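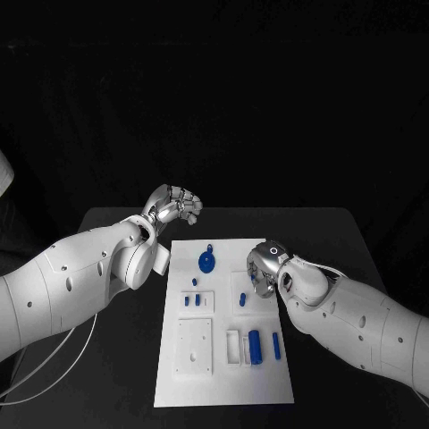

5 April 2020. Peg board, white fixtures, blue parts.

Vignesh says the layout is settled. I doubt it. The slotted plate sits so close under the round part with the loop or knob that I'd want more room between them, and I don't see why the pegs need a plate of their own.

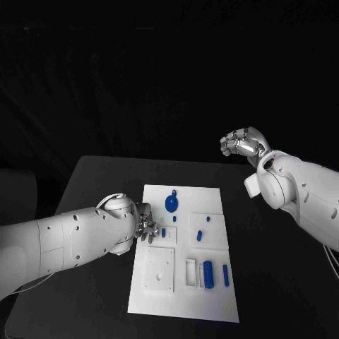
Catinca wants the fixtures fixed down for good. Too early, if you ask me. The slot widths came off a January drawing and I haven't seen anyone put calipers on them. Mohandas quotes a life of 400 insertions per peg, source unknown.

To do: measure slots, ask Gopinath for the drawing. No glue until then.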